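Ximena Bustos lleva años oyendo que el pan de masa madre «se digiere solo», y no se lo cree. Tiene un obrador en Ibarra, vende hogazas de 700 gramos y todavía discute con clientes que llegan recitando virtudes leídas en una etiqueta.

«Me preguntan si adelgaza. Es pan», dice. «Fermenta más horas, sabe distinto, aguanta mejor. De ahí a curarte el estómago hay un trecho que yo no voy a firmar».

Le enseño el folleto de un curso, Zirnirano, que cobra 200 por una mañana y promete «reconectar con el grano». Lo lee dos veces. 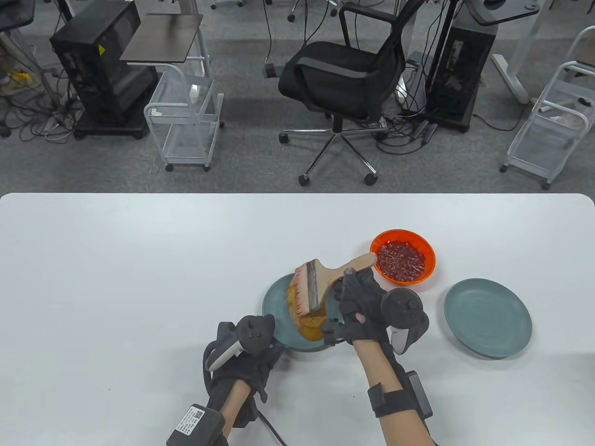
«¿Y cuándo se desconectó uno?», pregunta. Su socio, Pascual Núñez, es menos tajante: cree que esos cursos traen gente al mostrador. Bustos no lo ve claro – el viernes, su mejor día, vende lo mismo que antes de la moda.

Tampoco le convence la palabra «artesano». «Tengo amasadora, tengo cámara de frío. ¿Soy artesana hasta las cinco y luego ya no?».

Le pido que salve algo de todo esto. Tarda en contestar.

«La corteza», dice. «Ahora la gente se queja menos de la corteza tostada. Antes me devolvían las hogazas por quemadas».

Núñez, desde el horno, dice que se las siguen devolviendo.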